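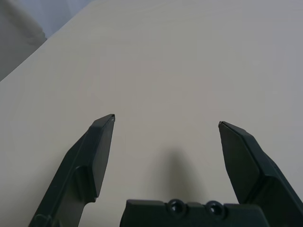 *Helle Fläche, dunkler Greifer im Vordergrund.*

# Kaltton-Lesekommentare

Korpus deutschsprachiger Kommentare aus Buch- und Reiseblogs. Zusammengestellt von Ajith Mathew, Stand August.

## Umfang

| Teil | Kommentare |
|---|---|
| train | 1153 |
| test | 338 |

Die Texte stammen aus 21 Blogs der Plattform Soltbridge. Betreiber haben der Weitergabe schriftlich zugestimmt. Kommentare über 1000 Zeichen wurden nicht aufgenommen.

## Felder

- `id`: laufende Nummer, nicht lückenlos
- `text`: Kommentar in Originalschreibung
- `thema`: `buch`, `reise` oder `beides`
- `antwort_auf`: `id` des Bezugskommentars, sonst leer

Kodierung UTF-8, Trennzeichen Tabulator. Zeilenumbrüche im Text sind als `\n` maskiert.

## Aufbereitung

Namen und Mailadressen sind durch Platzhalter ersetzt. Buchtitel bleiben stehen -- auch falsch geschriebene. Doppelte Einträge wurden mit `rembridge dedup` entfernt, Emojis nicht verändert.

## Bekannte Fehler

- `thema` ist bei sehr kurzen Kommentaren unzuverlässig.
- Im Blog Naidu fehlt `antwort_auf` durchgehend; der Export enthielt keine Baumstruktur.

## Lizenz

CC BY-NC 4.0. Korrekturen bitte als Patch gegen `train.tsv` oder `test.tsv` einreichen.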